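Setting up household tasks in Hakoda

Hakoda is the room simulator sold by Vaher for trying out robot arm tasks before you run them on real hardware. The home pack comes with 36 objects and a set of bathrooms and bedrooms. You need version 10 or later.

1. Open the launcher and choose New task. Pick a room from the list on the left. For this guide, load a bathroom first.

2. Open the Objects tab and drag items on to a surface. Small items can go on a cistern, a shelf or a bed. Leave a gap between a tall item and whatever you want the arm to reach. 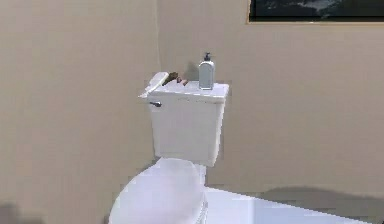 3. Set the time limit for each attempt. The default is 30 seconds, which is short for anything with a lid. We use 70.

4. Choose the arm under Robot > Model. The Herkon gripper is included in the price. Others are paid add-ons.

5. Save the task, then go back to step 1 and load a bedroom. Objects you place on a mattress may sink slightly when the physics starts. If one falls over, raise Contact stiffness one notch and reload.

6. Press Run. Use the slider at the bottom to slow playback while the arm closes in on the object.

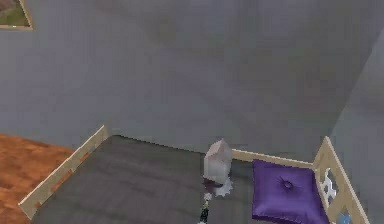 Bedroom task: gripper pointing towards the white carton on the bed, purple cushion to the right.

7. Export the run with File > Save run. Files open in Sostik, the free viewer, so colleagues do not need a licence to watch them.

If the export stops partway, check disk space and try again with textures set to Low.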